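Week 6 notes - Inventory costing, periodic vs perpetual
Intro Accounting, section 4

Left over from last time: cost of goods sold = beginning inventory + purchases - ending inventory. If you missed that, get it from somebody before the quiz, everything today sits on top of it.

Why costing methods at all. Same item bought at different prices through the year. Some sold, some still on the shelf. Which costs go to the income statement, which stay on the balance sheet? You pick a method, you disclose it, you stick with it.

FIFO. First in, first out. Oldest costs leave first. Ending inventory is made of the newest costs. Prices rising: lower COGS, higher profit, higher tax.

LIFO. Last in, first out. Newest costs leave first. Prices rising: higher COGS, lower profit, lower tax. Allowed under US GAAP, not under IFRS. Watch for layers - old costs can sit in inventory for years.

Weighted average. Total cost of goods available divided by total units available. One number for everything. Lands between the other two when prices go steadily one way.

Specific identification. Track each unit. Cars, art, custom machinery. Useless for bolts.

Main example, Salus Supply, fittings, month of August:
Beginning inventory 238 units at $4
Purchase 381 units at $5
Available 619 units
Sold 546 units
Ending 73 units

Cost of goods available: 952 + 1,905 = 2,857

FIFO ending: 73 x 5 = 365. COGS = 2,857 - 365 = 2,492
LIFO ending: 73 x 4 = 292. COGS = 2,857 - 292 = 2,565
Average: 2,857 / 619 = 4.6155 per unit. Ending = 336.93, COGS = 2,520.07

Check that COGS + ending gets you back to 2,857 every time. If it dosen't, you made an arithmetic mistake, go find it. Don't round the average cost until the very end. Half the lost points on the last homework were rounding.

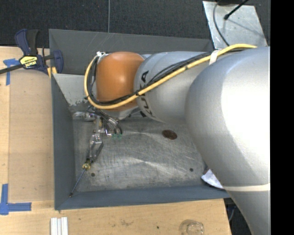 Does the cost flow have to match the way the goods physically move?
The two are separate choices. A store can sell its oldest stock first and still use LIFO on the books, as long as it applies the method consistently.

Periodic vs perpetual. Periodic: count at the end, back into COGS. Purchases go to a Purchases account. Perpetual: Inventory account updated with every purchase and every sale, so each sale needs two entries (revenue, then cost).

Perpetual sale entry:
Dr Accounts Receivable / Cr Sales
Dr COGS / Cr Inventory

FIFO gives the same answer under both systems. LIFO and average usually don't, timing of the sales matters. Try it with the Stotier problem in the packet, sale in the middle of the month, purchase after. Do LIFO both ways and compare.

Shrinkage. Perpetual records say one number, the count says another. Theft, breakage, bad scanning. Adjust: Dr COGS, Cr Inventory. Under periodic you never see it seperately, it just ends up in COGS.

Lower of cost or NRV. FIFO and average users: compare cost with net realizable value (selling price less costs to complete and sell). Write down if NRV is lower. No write-ups above cost. LIFO users have the older market rule, in the textbook, not on this quiz.

Errors. Ending inventory too high -> COGS too low -> profit too high. Next year flips, because this ending is next beginning. Two years together come out right, each one alone is wrong.

For next time: Sperling and Cidine problems, both methods, show the layers. Bring a calculator, no phones. Gross profit method after that if we get to it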